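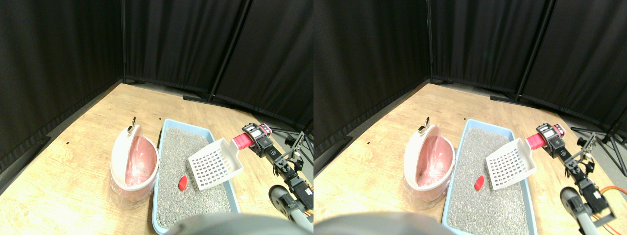 Pavdale Litter Care Set

Tray, scoop and lidded waste bin for indoor cats

Item 662
Supplied by Gkikas Pet Supplies
Page last revised December 25, 2022

Overview

The Pavdale Litter Care Set brings together the equipment needed for the daily care of a cat's litter area. It consists of a rectangular tray with raised sides, a perforated scoop with a wrapped handle, and a small waste bin with a lid. The set is offered to households, boarding facilities and veterinary practices, and each part may also be ordered separately.

The Pavdale set replaces the earlier Gatura set, which was withdrawn in January. Customers who hold a Gatura tray may continue to use it with the current scoop. Gatura bins accept a different size of bag, and the two types should not be stocked together.

The tray

The tray is light blue and rectangular, with sides raised on all four edges. It has no hood and no entry door. An open tray is easier to inspect, and most adult cats accept one without a period of training. It is suitable for clumping and non-clumping mineral litter. Gray speckled granules are recommended for general use, as waste can be seen against them in ordinary room light.

The tray should be filled to an even depth and the surface leveled with the back of the scoop. Overfilling leads to litter being thrown over the sides when the cat digs. Where two cats share a home, a second tray is advised.

The scoop

The scoop blade is white plastic, flat, and perforated with a grid of square holes. Clean granules fall through the holes and solid matter is kept on the blade. The blade should be drawn through the litter slowly, lifted clear of the surface, and held level over the tray until the granules have stopped falling. Quick shaking raises dust and should be avoided.

The standard handle is a plain plastic one. A wrapped handle is listed as an option for those who clean several trays in a day. It is a red cylinder covered with the kind of overgrip tape used on racket handles.

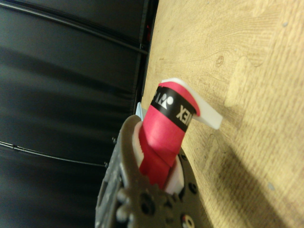 Wrapped handle in red, with YONEX band near the top.

The tape is wound in a spiral, with each turn overlapping the last. It should be replaced when the overlap begins to lift or when the surface has become hard. Replacement tape is not sold by Gkikas and may be obtained from any sporting goods store. When fitting new tape, begin at the blade end and keep the tension even. The old tape must be removed in full before the new tape is applied.

Scoops fitted with the wrapped handle must not be left standing in water. The blade may be washed under a running tap with mild soap. The tape should be wiped with a damp cloth and left to dry in open air.

The waste bin

The bin has a glossy white shell with a pink inner rim and a rounded lid that flips open. It is lined with a translucent pink plastic bag. The bin is intended for a tabletop or shelf beside the tray, so that scooped waste can be dropped in without being carried across the room.

Bags should be changed daily in boarding facilities and whenever full in private homes. The edge of the bag is to be folded over the rim before the lid is closed. Fotus bags in the small size fit the bin and are sold in rolls of 36. Other bags may be used if they can be folded over the rim without tearing.

Daily use

Place the tray on a firm, level surface with the bin next to it. Open the lid of the bin before scooping begins. Remove solid waste first, then clumps, working from one short side of the tray to the other. Empty the scoop into the bin after each pass. Level the litter, add fresh granules as required, and close the lid.

Any small object found in the litter, such as part of a toy, should be taken out with the scoop and thrown away. It should not be returned to the cat.

Weekly care

Empty the tray completely once a week. Wash it with warm water and mild soap, rinse well, and dry it before refilling. Products that contain ammonia or strong perfume are not suitable. The lid and rim of the bin may be cleaned in the same manner. Do not place any part of the set in a dishwasher.

Health notice

Persons who are pregnant or who have a weakened immune system are advised to leave the cleaning of litter trays to another member of the household, or to wear disposable gloves and wash their hands afterward. Litter must not be flushed down a toilet. Local rules on the disposal of pet waste apply.

Ordering and warranty

The set is supplied with one tray, one scoop with standard handle, one bin and one roll of Fotus bags. Litter is not included. The wrapped handle must be requested at the time of order, as it cannot be fitted to a standard scoop at a later date.

The tray and bin are covered by a warranty of 2 years against cracking in normal use. The scoop blade and the handle tape are treated as wearing parts and are not covered. Claims should be sent to the Gkikas service desk with the item number and proof of purchase.

Related items: Pavdale litter mat; Pavdale replacement scoop, standard handle; Fotus bags, small.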